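We use cookies to remember your settings. By staying on Skollbridge you agree to this. OK

How to host an awards show watch party without losing your mind

July 2018

I've thrown one of these every year since I moved into my place on Celtel Street, and my first was a mess (the stream died right before Best Picture and everyone ended up watching on my phone!). So I start early now, and you should too.

First, sort out the stream. I use Fimitz, and I log in the night before, because the one time I didn't, it wanted a password I'd made up in March and never used again. Plug the laptop straight into the TV if you can. Wi-Fi gets cranky with 11 people in the room all scrolling through red carpet photos.

Next, ballots. Keep them to one page! I print six categories and that's plenty. Last year I did all of them and people were still filling in sound editing when the host walked out. Collect them before the opening number and put them somewhere you won't spill on.

For food, stick to things you can eat without looking down. I do two dips, a pile of chips and popcorn from Woo, the little shop by my bus stop. Set it out 30 minutes before the show so folks can load up and sit.

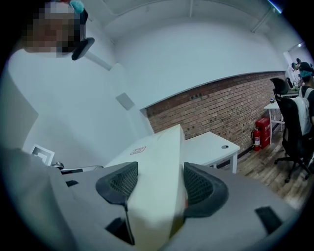 White cardboard box with a small sticker.

Last thing is the prize. Mine is always a movie ticket and the right to pick next year's theme. Break ties with a guess at the running time, closest one wins. And mute the TV during ads, it's the only chance you'll get to argue about the speeches.

14 shares | 6 comments

Related
Movie trivia night on a budget
Printable ballots for TV awards
Easy popcorn toppings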